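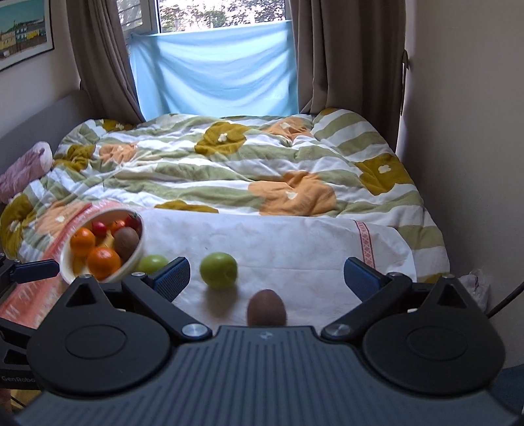 1/ Curtains, and what I learned replacing them in a rental with 13 windows

I spent most of July sorting out the window coverings in the building where I look after the upstairs units. People asked how it went, so I'm putting it in one thread. Mostly measurements and mistakes.

2/ The old curtains were a mix. Some were lined, some weren't, and a few were two different lengths on the same rod. The tenants' main complaint was light in the bedrooms. The building faces east and the sun is in by 5:30 am in summer.

3/ First mistake. I measured the glass. You want to measure the rod, or where the rod is going to be, and work from there. I had to redo every number in my notebook.

4/ Width: for a plain panel I now take the rod length and double it. One and a half times is enough if the fabric is heavy. Anything under that looks like a bedsheet tacked to the wall and lets light in at the middle.

5/ Length: I went with half an inch off the floor in the living rooms and just below the sill where there's a radiator. Do not hang long curtains over a radiator. You heat the back of the curtain and the glass, and the room stays cold.

6/ Fabric. I got samples from two places, Albers and Skestent. Albers sent bigger pieces. Skestent was cheaper by the yard but the color I wanted was on back order with no date. I ended up buying from both – the bedrooms are Albers, the rest is Skestent.

7/ Tip on samples: pin them up and leave them for a full day. I had a gray that looked fine in the morning and went green after 4 pm. I would have bought 60 yards of it.

8/ "Blackout" means different things to different sellers. Hold the sample against your phone flashlight. If you can see the bulb as a dot, that's room darkening. If you see nothing, that's blackout. Both are fine, just know which one you're paying for.

9/ Most of the light in a bedroom comes around the curtain anyway. Top and sides. Put the rod 4 inches above the frame and let it run 6 inches past on each side if the wall allows. That did more than the lining did.

10/ Where the wall doesn't allow it I used wraparound rods, the kind with the bend at each end. They cost more and they are annoying to level. Worth it in the two small bedrooms. I wouldn't bother anywhere else.

11/ Hardware. The walls are plaster over lath, which is its own subject. Zakhar Kravchuk did the drilling with me and talked me out of plastic anchors. We used toggle bolts, except where we hit the header and could go straight into wood.

12/ Drill slow in old plaster. Put a piece of painter's tape over the spot first. We still had one blowout the size of a coffee cup, and that took longer to patch than the other brackets on that floor took to hang.

13/ Brackets: one every 40 inches or so for heavy panels. The packaging on ours said the rod was fine with just the two end brackets. It sagged overnight.

14/ Sewing. I can do a straight hem, and that's as far as I go. The lined ones went out to a workroom called Iltesham. They asked for finished length, finished width, heading type and stack side for each window. Write those four down before you call anyone.

15/ Heading type: I picked plain back tabs for nearly everything. Grommets slide easier but they leave a row of small gaps along the top. Pinch pleats look best and cost the most, and you have to keep the hooks lined up after washing.

16/ Wash before you hem if it's cotton or linen. My test panel lost 2 inches on an 84-inch drop. Polyester didn't move.

17/ Cost. The whole job came to $2,990, of which $494 was rods, brackets and bolts. I had guessed half that for hardware. Labor isn't in there – Zakhar got paid separately, and I don't count my own hours.

18/ What I'd skip next time: the fancy tiebacks, and the sheers in the kitchens. Two of the tenants took the sheers down in the first week, and I don't blame them. They pick up grease.

19/ What I'd keep: labels. I wrote the unit and window on a bit of cotton tape and stitched it inside the bottom hem of each panel. When they all come down for washing you will be glad of it.

20/ Still to do is the stairwell window, which is an arch. I have one quote from Rorkuter for a shaped shade and it's high. If anyone has covered an arched window without spending a lot, reply with what you used.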